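We use cookies to remember your settings. Accept / Manage

Reading time: 2 min

Where Does All the Cardboard Go? A Term Project on Packaging in Trorgate

When we picked this topic we thought it would be easy, and a little dull, and we were wrong on both counts! Trorgate is a small town, but parcels arrive all day long, and we wanted to know what people do with the boxes once the fun part is over.

We handed out a short survey on Coter Street and in the apartments behind Hunt Park, and 41 households were kind enough to fill it in (several invited us in for cocoa, which slowed us down a good deal). Between them they kept a tally of 348 boxes up to 30 November 2025. Most were flattened and put out for pickup, but a surprising number were kept for storage, for moving, or for children to play with.

Tape was the thing people grumbled about most. Many weren't sure whether it had to come off before recycling, and quite a few admitted they just leave it on and hope for the best.

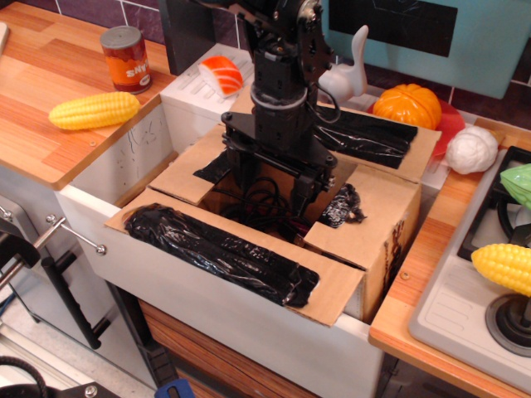
What We Would Do Differently

We should have asked about box size, because a shoebox and a refrigerator carton count the same in our tally, and that bothers us still. We also started too late – 10 forms came back after we had finished our charts, so they are not included. In December we plan to print a one-page sorting guide, with a plain answer about tape at the very top, and leave copies at the library desk.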